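21 Feb 2025

Second day of the Tiltberg trial and I am more tired than the robot is. I want to get this down before I forget which grumbles were mine and which were Reijo's.

The offer, as it stands on paper: Jendero lease us one walking humanoid, legs, hands and all, for 6 months. They throw in 30 hours of what they call coached setup. After that we pay by the hour for any new task we want it taught. Sveva Pagano from Jendero has been here both days with her laptop and two phones. She is pleasant and she knows her stuff, and she doesn't pretend to know what she doesn't, so I've no complaint about her. My complaint is with the brochure, which has the thing pouring tea.

We don't need tea poured. We need returned parcels taken off a trolley, opened, looked at and put in the right bin. Bianchini's gripper bench does a fair bit of that already, badly, with two fingers and a suction cup, and it cost us less than the Tiltberg deposit. I said so at the January meeting and Meifang said wait and see, so I am waiting and seeing.

Yesterday was mostly cables and a floor check. They asked for a clear patch in the upstairs office because the warehouse concrete has that ramp in it. I did ask how it would manage in the warehouse if it couldn't be shown the warehouse. Sveva wrote that down. I would like to know where the things she writes down go.

This morning we began properly at half past nine. Standing, shifting weight, arms by the sides, then turning on the spot. Vilmos ran the sheet and I kept my own notes, because his sheet came from Jendero and has only boxes for "complete" and "complete with help". I've added a column of my own headed "no". 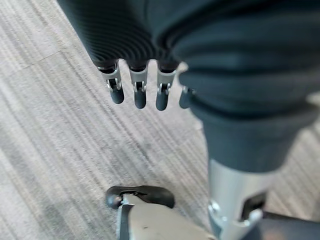 Hands are where the money goes, according to the quote, and they are what I most wanted to be rude about. I had a good long look. The ribbed covering over the palm seems sensible for cardboard, and I can believe it would hold a box by friction better than bare metal would. What bothers me is further down. Every finger has that silver section with the pins and slots open to the air, between the covering and the dark tip, and I thought straight away of packing tape. We have tape on everything here. We have tape on the kettle. A loose curl of it in one of those hinges and I want to know who comes out, how fast, and what it costs. Sveva says the fingers swap out as units. The price of a unit is "being finalised", a phrase I have now heard four times in two days.

Same worry lower down, with the leg. Soft grey-blue cloth, then bare metal under the cuff. I asked whether the cloth comes off for washing. It does, apparently, and a spare set is 250 on top, and I notice it isn't in the main quote. The foot has a black rubber toe on it which I rather approve of. Reijo says our pallet truck has needed one of those for years.

Before lunch we did the parcel test. I'd put together a mixed lot of 63 returns from the week, nothing picked to be nasty, and we got through far fewer than that because of the resets. I'll be fair here, as I promised Meifang I would be. Plain boxes it did well. It was slow, slower than Amarachi by a mile, but it was steady and it put them down gently. Padded envelopes it did not do well. It would get hold of one corner, think about it, and let the rest slide. Soft bags I'd call a flat no, and I wrote no. Vilmos wrote "complete with help", the help being Vilmos.

We had words about that, mild ones. His point is that it's a trial and the thing is learning. Mine is that we'd be paying for the learning, by the hour, and that a new starter who couldn't lift a padded envelope after two days would be having a chat with me in the corridor. He said a new starter wouldn't work nights. I said neither will this if somebody has to stand next to it.

Amarachi asked the best question of the day, which was what happens to the recordings. It's our customers' addresses on those labels. Sveva says they stay on our side unless we tick the sharing option, and that ticking it brings the lease down. I'd like that in writing with the figure beside it. I've asked.

Dorari rang at three, wanting to know if we'd decided, as they have their own machine to show us, on wheels, no legs at all. I found I warmed to the idea. Our only stairs are the ones up to this office and no parcel has ever needed to climb them. Why are we paying for knees?

Where I am tonight: no to the lease as written. Maybe to a shorter one, hands only, fixed to a bench, if Jendero will even sell it that way. Sveva looked doubtful but said she'd ask.

Must send Meifang the tape question in writing before Monday. Also find out who moved my good scissors.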